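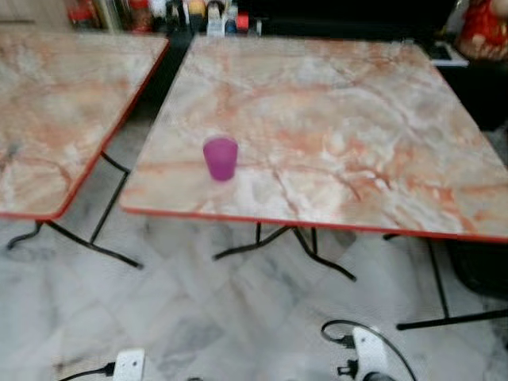
How to make soft paneer at home

I make paneer most weekends now and I still get a thrill when the milk splits! You need full-fat milk, a lemon, a big heavy pan and a clean cotton cloth. I buy my milk from the dairy in Plurden, but any fresh whole milk will do - just avoid the long-life sort, as the curds come out grainy.

Bring two litres to a gentle boil, stirring the bottom so it doesn't catch. Turn off the heat and add the lemon juice a spoonful at a time. Stop as soon as the liquid goes clear and greenish.
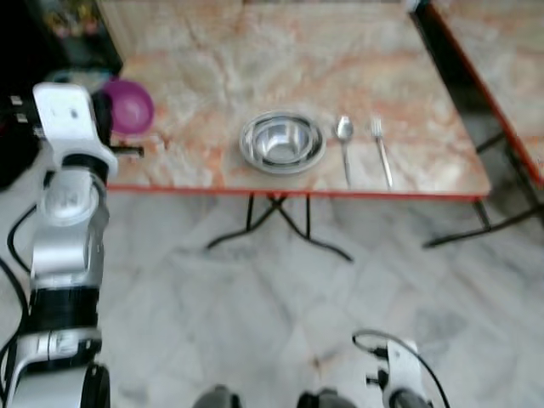

Sisodia

Line a colander with the cloth, pour everything in and rinse with cold water to get rid of the lemon taste. Gather up the corners, squeeze (mind your fingers, it stays hot inside) and press under a heavy pan for 35 minutes. Any longer and it gets firm - lovely for grilling, less so for curry.

Keep the whey! I knead it into chapati dough or use it for cooking rice. The paneer keeps for three days in the fridge, covered with water.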